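Notebook, bench 2, Tuesday

Started 7.40. Cycler room at 24 degrees, which is warmer than I like, and the door had been propped open again. Closed it and waited for it to settle before touching anything.

Job for today: work out whether I believe the Plolumance numbers on the Nundelau modules. Short version for anyone skimming, I don't yet. Long version follows.

Background for whoever picks this up after me. Nundelau is the workboat pack, liquid cooled, LFP. The supplier sheet claims 80 per cent capacity left after a cycle count that I would call brave for a boat that does hard shuttle runs and gets charged at the wharf between them. Plolumance is the state-of-health estimator that comes bundled with it. It reads voltage, current and temperature from the module boards and gives you a health percentage to one decimal place. I have never met a health estimate that deserved a decimal place.

The module on the bench came off the trial boat with 2,053 cycles logged. Plolumance calls it 94.6 per cent. Pranab Cassim thinks that's plausible. I asked him what he would have said if the screen had read 88.3 and he said probably also plausible, so we went and got the test leads.

Setup

Module on the insulated trolley, cold plate hooked to the chiller, set to 25 at the inlet. Four-wire connection, torque checked on both terminals. Negative terminal bolt was under spec when it arrived. Wrote that on the tag. If it was under spec on the boat as well, then the resistance history in the log is rubbish and so is anything calculated from it. No way to know now.

Zeroed the current sensor with the contactor open. It read 0.4 A with nothing connected. Zeroed it again after the warm-up and it held. An offset that size looks like nothing, but leave it counting amp-hours over a long slow discharge and it turns into real capacity that doesn't exist. I would like to know how often the sensor on the boat gets zeroed. The manual says "automatically". When?

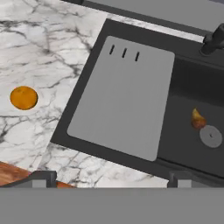
Discharge one started 8.55 at C/3 after a full charge and an hour's rest. Flat as a board for most of it, as you'd expect with this chemistry, and that's my main gripe with any estimator that leans on voltage. Through the middle of the curve a few millivolts covers a huge slice of the charge. The estimator has to be living on coulomb counting there, then correcting itself near the top or the bottom. The trial boat hardly ever goes near the bottom. The skipper plugs in early every time, and good on him, but it means the correction almost never gets a chance to run.

First result: 91.1 per cent of nameplate. Second discharge, same settings, after lunch: 90.8. So the two bench runs agree with each other to a bit over a quarter of a point, and both disagree with the software by more than three. Pranab pointed out that nameplate is conservative and the module may have left the factory above it. True, and if so it makes things worse for Plolumance, because then it has lost more than we're giving it credit for. Depends what they divide by. I can't find it written down anywhere in the documents. Have asked.

Cell spread

Weakest cell hit the low cut-off well ahead of its neighbours on both runs. Same cell each time, number 17, up at the outlet end of the cold plate. Outlet end runs warmer, so that fits the usual story. I am a little wary of the usual story. One cell in one module is an anecdote, and we haven't opened another from the same string.

Balancing: the boards bleed at a very low current and only above a fixed voltage. With early plug-ins and short top-ups I doubt they get much time in that window either. Left it on a top hold for 56 minutes to see whether the spread would close. It moved slightly. Would need a whole night to say more, and I'm not leaving a used module on charge overnight in this room until the gas detector comes back from calibration. That has been "coming back this week" since before the long weekend.

About the Ranasinghe paper

Someone has left the Ranasinghe white paper on the printer again with the graph circled. Seeing as it keeps turning up, here is my problem with it. The headline graph shows measured and estimated health tracking each other beautifully. All the cycles in it are full depth, constant temperature, one charge rate. Any half-decent estimator will track on that. You could do it with a ruler. No vessel I've worked on has lived that way. The section on partial cycling is one paragraph with no plot, and it says performance was "in line with expectations". Whose?

I'm not saying the method is bad. It may be quite good. I'm saying the paper tests the easy part and lets you assume the rest.

Resistance check

Pulse test at 50 per cent charge, 30 second pulses, discharge then charge, ten minutes of rest between. Resistance is up on the value in the delivery record, by more than I'd expect from the capacity loss alone. Repeated with the voltage sense leads moved directly onto the terminal posts and it dropped a fair bit. So part of the rise is the joint, as suspected, and part is the cells. Clean the faces and repeat before quoting any figure to the customer. I mean it, please don't quote a figure off this page.

Side note: the busbar faces had a dull film on them. Could be plain oxidation, could be salt. The enclosure is meant to be sealed. Took a swab and bagged it, labelled, top shelf of the sample fridge. If there's chloride on it we have a different conversation to have with Nundelau and it won't be about software.

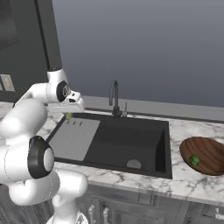
What I sent to Tolodow

Tolodow are the integrator, so they get the questions first. Kept it polite. Asked for:

The reference capacity Plolumance divides by, and whether it is per module or one number for the fleet.

How often the estimate is corrected from a rest voltage, and the date of the last correction on this module.

The current sensor offset history, if there is one.

Raw logs for the last month of service. Raw ones. Last time we got hourly averages, and you can hide a dog in an hourly average.

Whether the firmware was changed during the trial. There's a step in the health trace partway along where it goes up by almost a point. Batteries don't heal. Either the algorithm was altered or it corrected itself, and I want to know which.

Reply came at 3.20, so credit to them for being quick. It says the health value is "within the stated tolerance". The stated tolerance is plus or minus five points. So the module could really be at 89.6 and they'd be happy, and at one decimal place too. A tolerance of five on a thing that's allowed to fall by twenty over its whole life is not much of a measurement. They didn't answer the other questions. Have resent.

Pranab's view, for balance

He reckons I'm being hard on them. His argument is that the operator doesn't need the true capacity, only a warning in time to order replacements, and an estimator that reads a bit high but drifts smoothly would still do that job. Fair enough if it drifts smoothly. We have one module and one step in the trace going the wrong way. He also says my bench number has its own error, and he's right. I'd put it under one point after the zeroing. He would put it higher because of the chiller wobble in the second run, when the inlet wandered up to 26.5 for a bit. We've agreed to run a third with the chiller on its own circuit.

To do

Clean terminal faces, re-torque, repeat pulse test.

Third capacity run, C/3, separate chiller circuit.

Ask the boatyard for a second module from the same string, preferably from the inlet end.

Chase gas detector. Chase swab result.

Get our own shunt on the boat for a couple of weeks alongside theirs. Pranab has a spare data logger. Needs the skipper's okay and a spot that stays dry.

Packed up 5.10. Module left at 40 per cent, leads off, covers on, tag filled in. Please leave the door shut.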